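Wundeo Bench Sim, club license: a term of use

Reviewed for the robotics club at a public high school, after one term with 28 students.

Wundeo Bench Sim is a desktop simulator for small robot arms with a two-finger gripper. It is sold by Zistska, and we bought our license through Hostosell because the school already has an account there. The club license covers one room of computers for a school year. We paid 594 dollars, which includes the Bošković task pack, a set of kitchen and workbench scenes with scoring. Without the pack the price is 500 dollars. I would not buy it without the pack, as the stock scenes are a flat table and some cubes.

Installation

The installer is a single file and needs an administrator password once. After that, students can run it from their own accounts. License activation needs an open network port that our school blocks by default, and it took two emails to the district office to get it opened. The manual mentions this on the last page. It belongs on the first.

Saved work goes to a folder inside the user profile. On machines that wipe profiles at logout, this means lost work. Change the path in the settings before the first session.

Control and programming

Students can drive the arm by hand with a game controller or write scripts. The script language is plain Python with a small library on top. The library has clear names (open, close, move_to, wait_still) and short error messages that usually point to the right line. Units are meters and radians throughout. Our first-year students asked for degrees within ten minutes, and a helper file of our own now does the conversion.

Hand driving is worth more than I expected. Students who spent a session on the controller wrote better scripts afterward, mainly in how they chose approach angles. The controller dead zone is too small at the default setting. Raise it, or the arm drifts.

The wrist view

Most of our work this term used the camera view from the wrist. The gripper fingers stay in view along the bottom, so students can judge alignment without an outside camera. Rendering is grainy at the medium setting and edges come out a little soft. High looks better, but our older machines dropped to a crawl with it.

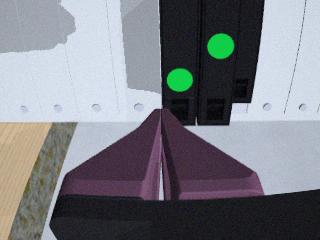

Wrist view at medium quality: fingertips at the lower corner of the left black block, with green circles on two of the blocks.

The main weakness of the view is depth. With dark parts placed close together, students had trouble telling which surface was in front. Shadows help a little, but they have stepped, ragged edges and should not be used for measuring. A second window with a fixed outside camera is available, and we ended up requiring it for all scored runs. The two windows cannot be locked in place — they return to their default positions every time a scene is reset.

Contact behavior

Contact is good for hard parts. Grips hold, light pushes move things by believable amounts, and a badly aimed approach knocks the part aside. Thin parts are less reliable. A finger will sometimes sink into a surface before the solver pushes it back out, and the part may then jump. Slowing the last stretch of the approach fixed nearly all of these cases for us. So did reducing the time step, at a cost in speed.

Friction is one number per object, with no way to set it per face. For club work this is enough.

Scoring

The task pack records time, grip force and final position to a text file. The file opens in any spreadsheet. Position scoring is strict, and the tolerance can be changed only by editing a settings file by hand. We loosened it for the first month and put it back for the in-house contest in the spring.

There is no shared results page. Each computer keeps its own log, and collecting them took roughly 15 minutes at the end of each meeting until one team wrote a script for it.

Support

I wrote to Zistska 2 times. The port question was answered the next morning. The question about window positions got a reply saying it had been noted, and the update in August did not change it.

Verdict

Recommended for clubs with at least one adult who can read Python and edit a settings file. The library is clean, hard contact is sound, and the price per student is fair for a group our size. Clubs with old computers should run the trial on their slowest machine before ordering. We have renewed for next year, with the task pack.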